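Preguntas frecuentes sobre la comparativa de pinzas manuales

¿Quién hace estas pruebas?
Las hacemos Setareh Ranjbar y Wendelin Strebel, en Hofstetter. Compramos las pinzas a precio de catálogo y no aceptamos unidades cedidas. Tampoco publicamos «premios del lector».

¿Por qué no dais una nota final?
Porque una nota sobre diez mezcla cosas que no se pueden sumar. Una pinza que agarra bien un frasco y mal una bolsa no es «un siete». Publicamos la tabla por objeto y cada cual verá qué le importa.

El fabricante anuncia un 99 % de agarres correctos. ¿Os sale lo mismo?
No. Esas cifras suelen venir de cubos rígidos sobre una mesa lisa. Preguntamos a Zusovlow con qué objetos habían medido y seguimos esperando la lista.

¿Cuántos intentos hacéis?
En la última ronda, 1.419 agarres con 16 objetos. Wendelin quería parar en 1.000; los que vinieron después cambiaron el orden de dos modelos, así que desconfiad de cualquier comparativa hecha con veinte.

¿Las almohadillas estriadas agarran mejor que las lisas?
En tela, algo mejor. En plástico fino no hemos visto una diferencia que nos convenza, diga lo que diga el folleto.

¿Sirve de algo probar sobre una cama?
Más que sobre un banco de laboratorio, si lo que se vende es un robot doméstico. El satén se arruga y se mueve con el objeto, y ahí varios modelos pierden la ventaja que traían.

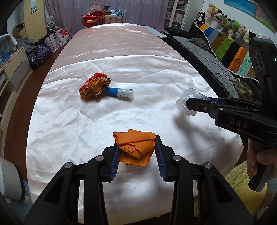

¿Cada cuánto hay que recalibrar la apertura de los dedos?
Al empezar cada sesión y siempre que se cambien las almohadillas. El manual de Anwood dice que basta una vez al mes, pero a nosotros la lectura se nos desvía antes.

¿Habrá otra ronda?
En julio, con 4 modelos nuevos, si llegan. Dos ya se han retrasado.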